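Filed under: Kitchen & Table > Tableware, general
Message 24 in thread | 7 replies | 0 shares

Subject: Re: stacking plates straight from the rack
Date: February 6, 2022

Corrado Cocco wrote:

> I've gone over to stacking everything bare, no felt, no paper
> between, and I can't see that it has done any harm. The glaze on
> the Fontana plates is hard as nails. As for the rings in the
> middle, they are proof the things were thrown by hand, so I
> would stop fretting and enjoy them. If you see dark dots that
> won't rub off, that's iron in the clay and it adds character.

Corrado, I'd like to believe all of that, and I don't think I can sign up for more than half of it.

Take the bare stacking first. You've had yours since April. That isn't long enough to say anything. My mother stacked hers bare for years in the house at Coltudcombe and every one of them ended up with a gray scuffed circle in the well, where the foot of the next plate up had been sitting and turning. Hard glaze doesn't help when the thing rubbing on it is an unglazed foot, and you didn't say whether yours are glazed underneath. Are they?

As for the rings, I have the pale blue ones out on the tile now and went over the top one again before writing.

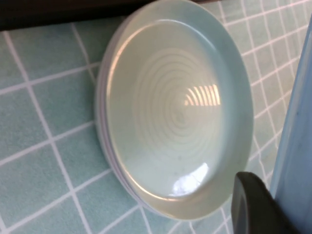

Vittoria Donati
List member, Jendthorpe – tableware and mending

The rings are faint and white and they sit close together in the well, then fade out toward the edge of it. Pretty, yes. Proof of hand throwing, no. A mold taken from a thrown plate will give you the same rings on every plate it makes, and so will a machine with a shaped tool. If you want to know, lay three of yours side by side and see whether the rings start from the same spot and die away at the same distance. Throwers aren't that regular.

The dots I'm less sure of. Mine has a few tiny dark ones on the floor of the well, and they could be dust as easily as anything in the glaze. Before anybody says "iron" I would want a damp cloth, then a fingernail, then a second look in daylight. Gloss this shiny throws back so much light that I don't trust what I see under the kitchen lamps, and a scratch will hide in the glare very nicely.

Somebody upthread said the Clonditholm shop will sell you plate separators cut to size. I looked. They want a silly price for circles of felt, and felt holds damp. I cut mine out of plain paper towels, one between each pair, and change them when they get grubby. I don't claim it's science.

So what I'd ask, Corrado, is that you turn one over and tell us about the foot. Run your thumb around it. If it drags, put something between them.

Vittoria

Previous in thread | Next in thread
Messages remain the copyright of their authors. Contact the list owner | Back to top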